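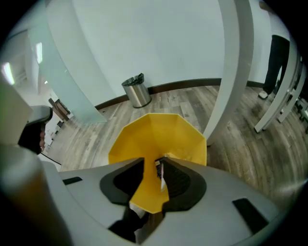
How to fold a paper funnel (and when not to bother)

I've read a lot of pages telling me I never need to buy a funnel again. I'm not convinced. A plastic one costs a couple of dollars and lasts for years. But a folded one is handy for dry goods, and for jobs where you'd sooner throw the funnel away than wash it, so I sat down one Saturday and tried the usual advice to see how much of it holds up.

Most of it is padding. What's left fits on one page.

What you need

A square of stiff paper or light card. Office paper is too floppy once there's any weight in it.
A ruler and something blunt for creasing. A dead ballpoint is fine.
Scissors.
Sticky tape. People who say you can do without tape are either very neat or not pouring very much.

The plain cone

1. Cut your square. The side of the square sets the depth of the funnel, so if you're filling big jars, start bigger than you think.

2. Fold it corner to corner, crease it hard, and open it out again.

3. Bring one corner of the square across to the centre and roll the rest around it until you have a cone. Keep the crease on the outside where you can see it. It stops the cone from drifting off to one side.

4. Tape the seam from top to bottom. One bit of tape at the rim won't do. Rice will find the gap.

5. Snip the tip. Cut less than you want, test it, and cut again. For salt, a hole as wide as a pencil is plenty. Lentils need more, and dried chickpeas will jam in anything you'd call a spout.

The faceted version

You'll see funnels with flat sides in place of a smooth curve. The claim, repeated everywhere, is that flat sides pour faster. I couldn't find any difference worth mentioning. What they do have going for them is stiffness, because every fold acts a bit like a rib, and the mouth stays open when you lean a scoop on it.

1. Start with a circle of card this time. Trace a dinner plate.

2. Fold it in half, then in half again, then once more. Open it flat and you'll have eight wedges.

3. Cut along one crease to the centre, and only one.

4. Go over the remaining creases with your blunt tool so they all bend the same way. Skip this and half of them will pop inwards the first time you pick it up.

5. Overlap the two cut edges by one or two wedges and tape both sides. Each wedge you overlap makes the funnel steeper and takes away a side. If you want eight sides at the end, you have to start with more wedges, and that means measuring angles with a protractor. Most instructions leave that out.

6. Trim the point as before.

Adding a neck

A cone sitting loose on a bottle will tip over. Roll a strip of card into a short tube that fits inside the bottle's mouth, cut little tabs around the top, and tape them to the cone. Precious Villanueva, who taught me this, skips the tabs and just winds tape around the join. Hers came apart with flour in it. Mine has lasted through two bags of sugar, so I'm sticking with tabs.

Tips I'd ignore

Waxing the paper. It takes ages, and the creases crack anyway.

Using it for oil. Card soaks it up, the seam lifts, and then you have a bench to clean. Use the plastic one.

Reusing it for food after it's been used for anything else. Some pages say a wipe with a dry cloth is enough. I wouldn't.

Printed magazine covers. They're stiff and they look cheerful, but I'd rather not have ink against something I'm going to eat. Plain coloured card may not be any better unless it's sold as safe for food, so line it with baking paper if you're in doubt.

If it clogs

Tap the side, don't poke. A skewer down the spout will tear the tip, and the hole never stays round after that. If tapping doesn't help, empty it, take a sliver more off the end and go slower. Brown sugar will clog no matter what you do. Use a spoon.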